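Progress report to the Andreadis Fund: the Skumthorpe Review of Lake Studies
Reporting period: January to June
Prepared by the editorial office, Stetville

We are delighted to say the journal's back issues are almost all online! When your grant began, readers had to write to us for a photocopy. Now 437 papers can be read free of charge, going right back to the first issue, and emails have been coming in from people who had given up looking for them.

Scanning took longer than planned. The binding on seven of the early volumes was too tight for our scanner, so the library at Clindport lent us its book cradle for the whole of April — a huge help. The fold-out depth charts came out beautifully, even the faded blue ones.

Submissions are up as well. We received 30 manuscripts this period, several from first-time authors, and our reviewers have been wonderfully quick. We still publish two issues a year and have no wish to rush that.

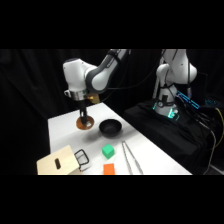

Abstracts in Spanish and French are the next job. The translators have finished the most recent volumes and are working backward, with species names being checked against the printed index as they go. We underspent on postage and would like to move that money to translation, if the Fund agrees. A revised budget sheet is attached.

The summer issue goes to the printer in July, and your copies will be mailed from Stetville.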